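Can the machine fold the towel yet?

Eyerusalem Worku has folded the same kind of blue cloth so many times that she now does it in her sleep. "My sister told me this," she says. "She was staying with me in November and she saw my hands moving on the blanket."

I met her at Larell, a small company which wants to sell a folding machine to laundries and motels. Before this job she worked for six years in the laundry of a motel in Cikham, so she knows the chore from both sides. I asked her first the question that all my readers send me: can a machine do it?

"It depends what you call doing it," she answers. "If the towel is already flat and dry, and it is always the same size, yes, I would let it try. If you tip a full basket on the table, no. It does not know where one towel finishes and the next one starts."

Her work is to show the movements. She holds a gripper in each hand and folds with them, and the recordings go to the programmers upstairs. The present set has 3,152 folds in it. I wondered if that is a lot. Worku laughed at me. "In the motel we did 1,000 pieces in a busy week, with four women, and we were not recording anything."

She finds the first grip the most difficult. With fingers, she explains, you feel if you have taken one layer or two. With the grippers she must look for it, and in the beginning this made her very slow and a little angry. "My first towel took me 89 seconds. I was ashamed. A child can do it faster."
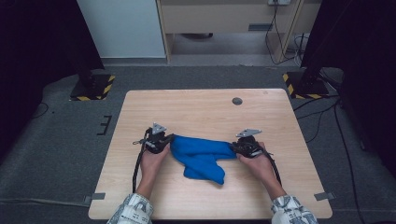
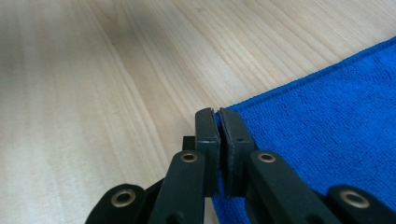

What the motel owners ask

The company has shown an early version of its machine to the owners of the Rinaldi, a motel with 37 rooms. Worku went along to answer questions about the towels. The owners did not ask about speed, she remembers. They asked who will come when it stops in the middle of the morning, and whether it can do fitted sheets.

"Fitted sheets!" she says. "I have trouble with those myself. I told them to ask me again in some years."

I asked if she is worried for her old colleagues. She took a while before she answered. Folding is the part of the job where you can stand still and talk, she said, and some of them would miss it. Lifting the wet sheets out of the washer is what hurts the back, and she would prefer that the engineers start there. She has told them so more than once.

At home she still folds by hand, in thirds, the way her mother taught her. Her favourite towels are the old thin ones, which dry quickly on the line.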